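Play food: what gets washed, what gets wiped, what gets thrown away

Posted in September, filed under Household

The play food had outgrown its box again, so I spent an evening going through the lot. I keep notes on this sort of thing and two people have asked for them, so they are written up below in the order I did the work.

Sorting

I sort by material first and by type of food second. Hard plastic goes in one pile, soft or squashy pieces in another, fabric in a third. Sorting by type looks nicer on the shelf but is no help at the sink, where the only question is whether a piece will let water in.

Anything with a seam that opens when pressed goes in the wipe-only pile. Squeeze the piece next to your ear. If air comes out, water will go in, and it will stay there until it smells.

Plates

Plates are the simple part. The pink one is plastic, shallow, with a raised rim, and it has a small dark brown mark on the inside and a few faint smudges. Smudges on smooth plastic normally come off with warm water and washing-up liquid. For a spot, I work up in stages and stop as soon as something works:

Warm soapy water, soft cloth.
Bicarbonate of soda mixed to a paste, left on for 50 minutes, then rinsed.
A melamine sponge, lightly, on a patch of the underside first.

I do not use bleach on coloured plastic. Eliseo Zepeda tried it on a set of cups and they came out in two shades. The melamine sponge is a very fine abrasive, so it will dull a glossy surface if you lean on it. A dull patch holds dirt better than a glossy one does, and you end up scrubbing the same place every month.

If the mark is still there after the third stage, I leave it. The plate works.

The work surface

I lay things out on a plain white table. Dirt shows up against it, and so do the crumbs that fall out of the pieces. The dishes go at the far end and the food off to one side, with enough space between them that I can pick up one thing without knocking another.

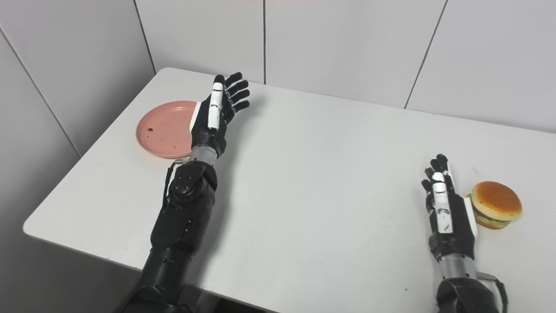
Burgers and other built-up pieces

A toy hamburger is harder than a plate. Some come apart into layers and some are moulded in one go, and the two need different treatment. Layers that separate should be separated, washed and dried on edge. Those moulded in one piece get a damp cloth and an old toothbrush along the grooves, then a dry cloth.

Drying takes longer than people expect. I allow 6 hours on a rack with the window open before anything is stacked.

Storage

I use Vidstead boxes, the low ones, with the lids left off for the first night. Rutilio Zepeda stores his in net bags on a hook, which dries faster but drops small pieces on the floor. Plates stand upright along one side, food goes flat in the rest. One box per child is the limit here, and whatever does not fit goes to Xóchitl Bermúdez for the playgroup.

Next month, the wooden fruit, which has started to lose its paint.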